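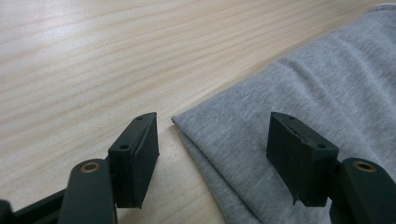

## Gripper trials: where we've got to

Quick one from the bench, as I've got half a page and not much time. 20/09/2018 was meant to be the cut-off for the comparison and we nearly made it. Two of the three grippers done properly. Third one still in bits.

For anyone who missed the July issue: we're picking a hand-held gripper for the cloth folding work. Same tool in your hand for recording, same fingers on the arm later. So it has to be light enough to carry all afternoon and still grab a sleeve without taking the table with it. Candidates are the Eston, the Gitent and our own printed one, which Tài Cù has been calling Jodano since the spring. The name has stuck.

### What we did

One grey knit top, half folded, left in loose folds on the wooden table. Come in from the side, one pad over the wood and one over the cloth, close on the folded edge, lift, hold, put down. Then again. And again. 136 goes per gripper, split between four of us so nobody's wrist packs up.

We kept to the folded edge on purpose. Two layers, rounded lip, easy to see from the camera. Single layers come next and I'm expecting those to be horrid.

### Eston

- Nice smooth close, no wobble.
- Pads too fat. Fine on a towel, clumsy on a thin hem. Tended to push the fold along the table before it got hold.
- Heavy! Everyone said so without being asked.
- 8 clean misses in the full set. Good, on paper. But plenty of the "catches" were a great big handful of cloth when we wanted the edge.

### Jodano

- Better on the edge itself. The angled inner faces get under the lip and pinch where you want them to.
- More misses than the Eston, mostly in the first half while we were learning the angle. Tài wants those runs thrown out. I don't — a new person picking it up will have the same bad first half.
- Pads are wearing. Changed one set already. Please look at the lower edges before you start a run and write down what you see, even if it's nothing much.
- Pivots are good since we went over to bushings. The old plain holes had gone sloppy and you could feel it in the trigger.

### Gitent

Not tested. Came with the wrong mounting plate, new one is on order. It's the lightest of the three in the hand and the close is quick, maybe too quick for this. We'll see. No opinions till it has done the same 136 as the others pls.

### Camera

Short version: leave it where it is. We tried it lower for an afternoon and the fingers took up far too much of the view, you lost the cloth just when you needed it. Current height gives you both pads and a good bit of table. The one real bother is the bright patch on the wood when the light comes in from the left. Washes the grain out. Hasn't upset the tracking so far but if you get a run where the position jumps about, check that first and tell me.

Exposure is now locked. If you unlock it, lock it again.

### Controller

La (the little controller box, for newer readers) is on the new firmware. Closing force can now be set in steps, and you no longer have to restart it after every change, hurrah. Step 3 for knits, step 2 for anything thin. Above 5 it just squeezes itself against the fabric and gets warm. Don't.

We've 2840 recorded grasps on the drive in total, counting the older towel ones. 2704 of those are usable. The other 136 are one whole set where the clock on La had drifted away from the camera clock — entirely my fault, I skipped the sync at the start. It has been redone, so the Eston numbers above are from the second go.

### Still to do

1. Gitent plate, then its full set.
2. Single layer runs on all three, same grey top.
3. Something stiffer. Denim? Bring in old jeans if you have them.
4. Thinner pads for the Jodano. Tài has a drawing, wants a second pair of eyes on the screw positions before he prints.
5. Write-up. Me, sadly.

If you're down for a slot next week, sheets are in the tray by the printer. Fill in every column, inlcuding the force step, there were a lot of blanks last time and I can't guess them afterwards. Spare pads are in the top drawer, left and right are NOT the same so check which one you've picked up before you reach for the screwdriver.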